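Can a robot really tidy up?

You may have seen a video of a robot putting things away, with cheerful music playing and a big title saying that robots will soon be doing your chores. It looks easy. Before you stop picking up your socks, let's ask some awkward questions about the software, the part of a robot that does the deciding.

Start with seeing. A camera doesn't know what a roll of tape is. It sends the computer a huge grid of coloured dots, and a program has to work out which dots belong to the tape and which belong to the table. This job is called perception. It gets harder when something moves quickly, as a fast thing turns into a smear. Try waving your hand in front of a phone camera in a dim room and you'll see the trouble.
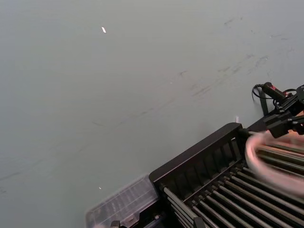
Shadows cause mistakes as well, and so do shiny spots and see-through plastic. You have had years of practice at ignoring a bit of glare. A program has only had the pictures it was trained on. A team in Mastden taught theirs, called Cellunetti, with 600 short recordings of people steering the arms by hand. That sounds like plenty. Were any of them made with the lights off? Did anyone try a different table? These are good things to ask whenever somebody tells you a robot has "learned" something.

Next comes planning. Say the robot has to pick up a roll of duct tape from a cardboard tray. It needs to choose where to hold the roll, and a path that doesn't bash the side of the tray. If there are two arms, each one has to keep out of the other's way – and a dish rack full of prongs makes a nasty thing to bump into. 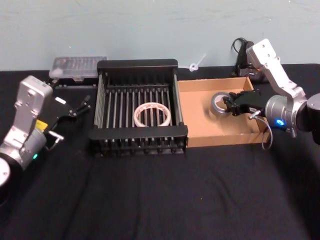
Issue 26

Last of all there is control, which turns the plan into movement. The control program checks where the joints are 100 times a second and nudges the motors to match. It can do this beautifully and still be wrong. If perception has put the tape in the wrong spot, the arm will go very smoothly to the wrong spot.

So when you're told a robot works "nearly every time", ask how many times it was tried. Eighteen goes out of 20 sounds good until you think about breakfast bowls. Would you let it carry yours?

Words to know
Perception: working out what is in a picture
Planning: choosing what to do and how to get there
Control: making the motors follow the plan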